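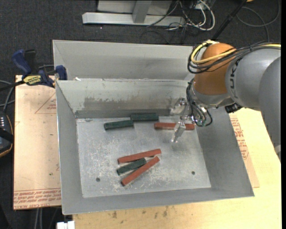 A reader wrote in to say that she had asked the city for the inspection reports on her building, got a one-line email saying the request was "too broad," and gave up. She wanted to know if that counts as a denial and if she can do anything about it now. Yes to both, in most cases, and the answers are further down under "Denials and appeals." Her letter prompted us to redo the whole page.

Public Records Requests in Milholm: Frequently Asked Questions

By the Balum County Tenant and Neighborhood Law Desk
Updated January

The basics

What is a public records request?

It is a written request for copies of records a government office already has. Under the Milholm records ordinance, the city has to hand over most of what it keeps unless a specific exemption applies. The request can be short. You do not need to use legal language or cite the ordinance, although citing it does no harm.

Who can make one?

Anyone. You do not have to live in Milholm, own property here or be a citizen. Companies and community groups can file too. If you file for a group, put down one contact name so the clerk knows where to send the response.

Do I have to say why I want the records?

No. The clerk may ask if the request is for commercial use, which affects the fee, and you do need to answer that one truthfully. Apart from that your reasons are your own. Some people include a sentence about what they are looking for, and it can help the clerk find the right file faster.

What counts as a record?

Letters, emails, permits, inspection reports, contracts, meeting minutes, maps, photographs, spreadsheets, audio recordings and video. Text messages about city business count even when they were sent from a personal phone, but getting hold of those usually takes longer. Drafts are a gray area. A draft that was circulated to another department is generally treated as a record, and one that never left the writer's desk generally isn't.

Can I ask the city questions this way?

You can, but the city doesn't have to answer them. The ordinance covers records that exist. "Why was the sidewalk permit denied?" is a question. "The permit file for the sidewalk in front of my address, including the denial letter" is a request for records. If the city has no document with the answer in it, it is not required to create one.

Filing

Where do I file?

There are several ways:

Online through Isa, the city's records portal. You will need an email address.
By mail to the City Clerk, Milholm City Hall.
In person at the clerk's counter in the Hägglund Building, ground floor, next to the permit window. The counter closes at 4:30 p.m. and is not open on Mondays.

Requests sent to a council member's office or straight to a department are supposed to be forwarded to the clerk. The clock does not start until the clerk gets them, so it is better to file with the clerk in the first place.

Do I have to use the city's form?

No. Form 23 is convenient and the counter staff will offer you one, but a letter or an email with the same information is just as valid. If someone tells you that your request cannot be accepted without the form, ask for that in writing and keep it.

What should the request say?

The type of record, the address or subject, and the dates you are interested in. Add how you want to receive the records (paper, email, pickup) and the most you are willing to pay before the clerk has to check with you first. Sign it with whatever name you want on the response.

A request that works well looks something like this: "All inspection reports, notices of violation and correspondence with the owner for [address], from January of last year to the present. Please send electronic copies. Contact me before doing any work that would cost more than $23."

How far back can I ask?

There is no limit in the ordinance itself. The practical limit is how long the city keeps things. Routine correspondence can be thrown out after two years. Permits and plans are kept as long as the building stands. Older council minutes have been moved to county storage in Balum, and requests for those go to the county, which has its own form and its own fees.

I filed through Isa and never got a confirmation. What now?

Check your spam folder, then log in and look under "My Requests." If the request is listed there with a number, it was received. If it isn't listed, it was not received and you should file it again. The portal sometimes logs you out while attachments are uploading and does not warn you. Save your text somewhere else before you hit submit.

Timing

How long does the city have?

The clerk must acknowledge the request within three business days. The acknowledgment should tell you one of the following: the records are ready, the records will be ready by a stated date, the city needs more information from you, or the request is denied and why.

After that, the stated date is supposed to be reasonable for the amount of material involved. A single permit file normally takes a week or so. Email searches are slower, and requests that touch more than one department are slower again.

Can the city extend the date?

Once, with a written explanation. A second extension needs your agreement. You are allowed to say no to it, but think about what you want. If the clerk is sending you documents in batches and the batches are useful, agreeing may get you the rest sooner than an appeal would.

The date went by and I heard nothing.

Send a short note that gives the request number and the date you were promised. Keep it polite. If there is still no answer, the ordinance lets you treat the silence as a denial and appeal it. You do not need to wait for the city to send an official refusal.

Fees

What does it cost?

Looking at records in person is free. Electronic copies are free up to 200 pages per request. Past that, and for all paper copies, there is a per-page charge listed on the fee sheet at the counter and on the portal. Check the current sheet before you rely on an older figure you may have seen elsewhere, including in older versions of this page.

Can they charge for staff time?

Only for time spent searching and copying after the first two hours. Time spent deciding what to black out cannot be charged to you. If you receive an estimate, it should list these separately. If everything is in one lump sum, ask for a breakdown before you pay.

Can I get the fee waived?

You can ask. The clerk may waive or reduce fees when the records are mainly of public interest, and also for people who receive certain kinds of public assistance. Put the waiver request in the same letter or message as the records request. Asking after the bill arrives is allowed too, but it rarely works.

Do I lose my place if I don't pay the deposit right away?

For larger requests the clerk can ask for a deposit, and work stops until it is paid. The request is closed if nothing comes in by the due date on the bill. A closed request can be filed again, but it goes to the back of the line.

Denials and appeals

What can the city withhold?

The common exemptions are active police investigations, attorney-client communications, most personnel matters, medical information, and details like Social Security numbers and bank accounts. Names of people who made code complaints are usually removed as well.

An exemption for part of a document does not cover the whole document. The city is supposed to black out the exempt part and give you the rest. Each blacked-out section should be tied to the exemption it was made under.

Is "too broad" a denial?

By itself it is not a valid one. The clerk has to tell you what is unclear or unworkable about the request and give you a chance to narrow it. If the reply only says "too broad" and the request was closed, you can treat it as a denial. Before you appeal, it may be quicker to file again with a shorter date range or a single address. Nothing prevents you from doing both.

How do I appeal?

Write to the city's records officer and include a copy of the request, a copy of the response if you got one, and a paragraph on why you think the records should be released. There is no fee and no form. The officer can order the records released, uphold the denial or send it back to the clerk. You get the decision in writing.

Is there a deadline to appeal?

Yes. It is printed at the bottom of the denial letter and it is enforced. If you missed it, or your denial came without a letter, make the same request over again. A new denial gives you a new deadline.

Can I go to court?

Yes, after the appeal is decided. Nearly all of the disputes we hear about end before that point. If yours does not, talk to a lawyer early, as court deadlines are separate from the city's and are not always on the denial letter.

Can my landlord or employer find out that I filed?

Possibly. Records requests are public records themselves, and anyone can ask for the log. If that worries you, a friend or an organization can file in their own name and pass the records on to you.

Can I use the records in a hearing?

Usually. Ask the clerk for certified copies if you plan to hand them to a judge or hearing officer. There is a small extra charge for certification, and it has to be done at the Hägglund Building counter. Portal downloads do not come certified.

This page is general information and does not cover state or federal records, which have different rules.

Contact the Law Desk | © Balum County Tenant and Neighborhood Law Desk | Back to top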